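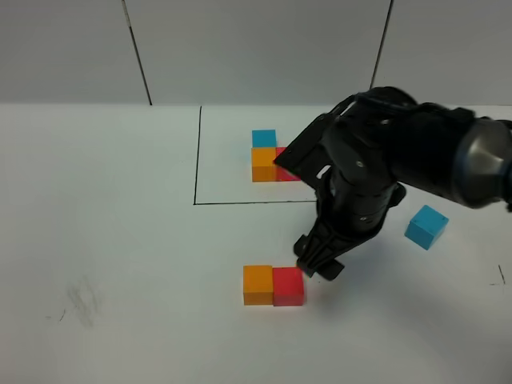

Coloured cubes bring visitors to Valtness library

February 4, 2024

A small exhibition about toy cubes and simple patterns has opened in the reading room of the Valtness library. It is called Handora and it will stay until the end of the month. On the opening afternoon 254 people came, and many of them stayed longer than they had planned.

The idea is from Chaltu Alemayehu, who taught mathematics to young children for 30 years. She wanted to show how much a child can learn from very few things: some cubes in red, orange and blue, a white table and a rectangle drawn on it with a thin black line. "When you put a line on the table, people begin to ask what is inside and what is outside," she told us. "After this they ask how they can turn a corner." 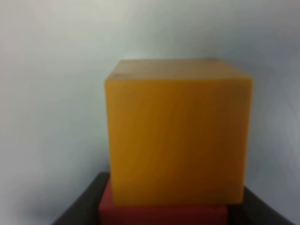 Stacking has its own part in the exhibition. Visitors can try 40 task cards, from putting one colour on another to copying a longer pattern from memory. The cards are printed in large letters, and the easiest ones need no reading at all. Children under six should come with an adult.

The Bailly fund gave 1,644 euros for the tables and the printing. Schools can book a morning visit at the library desk, and the first free places are next week. Entrance is free. The cards will be lent to the Alik children's centre when the exhibition closes.

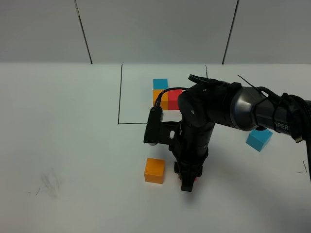 Blue, orange and red cubes together inside the black line.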